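4. Setting up your Astska 81 dehumidifier

You have carried it down the basement stairs, and the worst is over. Read this section through once before you plug anything in. People who skip it tend to meet step 6 the hard way, in socks.

1. Stand the unit upright and leave it alone for 19 hours. The compressor oil moved during shipping and needs to settle. Yes, this includes units that "stayed upright the whole way." They all say that.

2. Peel off the blue tape. There are strips on the tank, the filter door and the power cord, and one underneath, which is the one you will find in April.

3. Pick a spot at least a foot from any wall, curtain or stack of boxes you have been meaning to go through. Air comes in at the back and leaves at the top.

Note: A closet is not a good spot. The unit will dry the closet beautifully and ignore the rest of the basement.

4. Slide the tank out, check that the float moves freely, and slide it back until it clicks. With no click, the unit will beep. It has only one beep and uses it for everything.

5. Plug the cord directly into a grounded wall outlet.

CAUTION: Do not use an extension cord, a power strip, or the adapter your brother-in-law swears by.

6. If you are using the drain hose, take off the round cap at the back and screw the hose on by hand. Run it downhill to a floor drain. Water does not go uphill for the Astska 81 or for anyone else. For uphill drainage, see Section 7, "Adding the Grosar pump."

7. Press POWER. The display counts from 100 down to the current humidity. If it stays on 100, you either have a faulty sensor or a pond.

8. Set the target with the arrow keys. Most basements are happy at 50 percent. Lower settings cost more to run and make wooden furniture creak at night.

9. Close the windows. The unit cannot dry the outdoors, although it will try, and you will get the bill.

Note: For the first few days the tank may fill faster than seems reasonable. The water is coming out of the walls, the carpet and every book you own. This slows down.

CAUTION: Tank water is not for drinking, fish or steam irons. Pour it down the drain.

If the display shows E199, switch off, wait ten minutes and switch on again. If it comes back, clean the filter (Section 5). If it comes back after that, write to us, and please include the serial number. 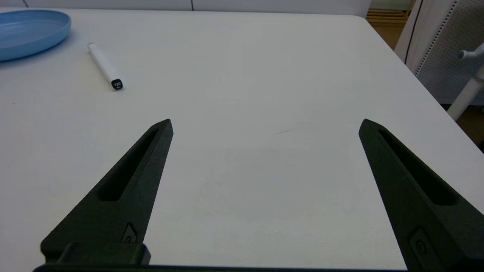 Efthymia Athanasiadis
Manuals Editor, Skirncombe Home Air

Corrections to this section are welcome. The last edition had the hose cap on the wrong side, and I heard about it.

Contact Skirncombe Home Air | Section revised 22/11/2024 | © Skirncombe | Back to top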